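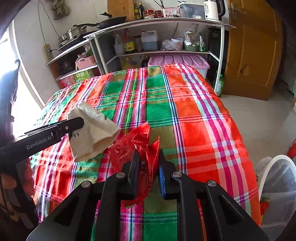
Clearing the bed in the one-room place: snack wrapper, cloth bag, and the kitchen shelf just past the bedspread.

Small Room Questions, Answered

I get a lot of the same questions about living, cooking and sleeping in one room, so I finally put my answers on one page. Last updated Jul 3, 2024.

Do you really keep your kitchen next to your bed?

Yep! There's one room, and the bed takes up most of it, so the white metal shelving went against the wall just beyond the bed and that's the kitchen. Stovetop, steamer pot, frying pan and electric kettle are all up on top. I looked at narrower units (Tornbridge makes a cute one) but the pan handle stuck out past the edge on every single one I tried in the store, and I know I'd walk into it.

Doesn't the bedding end up smelling like dinner?

Sometimes, if I've been frying. I open the window before I turn anything on and throw an old sheet over the bedspread while I cook. The sheet goes in the wash way more often than the bedspread does. Steaming is much kinder to the room, so that's most of my weeknight cooking now. And please, pull the bed well away from the stove if yours is anywhere near it, and don't leave a pan going while you're in the shower. I don't care how quick your showers are.

What goes on the top shelf and what goes below?

Top is for whatever I reach for while food is cooking: the dark bottles, the red-capped jar, chopsticks in their pink holder. The middle shelf gets the backups and the big stuff, like the jug of dark liquid that I refill from, plus a green bowl where all the little packets live. I used to keep the packets in a drawer organizer from Dukau and I'd forget I had them. In a bowl I can see them, so they get used up.

The pink-lidded box on the lower shelf is right behind the head of the bed, and that's for things I don't need every day. Getting it out means kneeling on the pillow. You only put the waffle maker in there once.

How do you clear the bed so fast?

I do wrappers first, always. Snack wrappers, receipts, anything that's plain trash goes before I even look at the rest. Then bags: the cream cloth one gets emptied out, shaken and hung up. After that it's usually just clothes, and clothes are easy because there's only one place they can go. I timed it in May because Ga-eun Geum bet me I couldn't do it in under two minutes. 73 seconds! She still owes me noodles.

Isn't that bedspread kind of... loud?

It's orange-red, green, pink, purple, blue and white plaid, so yes, very. I love it. I had a plain white one before and every crumb showed. With the plaid you have to run your hand over it to find them, so do that, or you'll find them at midnight with your leg.

How much weight can a shelf like that take?

Depends on the shelf, so check the label on yours. My own rule is heavy and liquid things go in the middle or lower and never on the very end. Konrad Strebel, my neighbor downstairs, lost a full jar of pickles off the end of his Palteck unit and his rug has never been the same.

Where do you chop anything?

On the wooden board that stands behind the bottles. It comes out, goes across two chairs, and goes back once it's dry. I've tried chopping on the bed with a tray under the board and I don't recommend it, especially with onions.

Do you have a list of the containers you use?

Not yet! They're a total mix, some from Yimer and some that came with takeout. Measure your shelf height before you buy anything with a ridged lid, because the ridges add more than you'd think and two of mine had to go back.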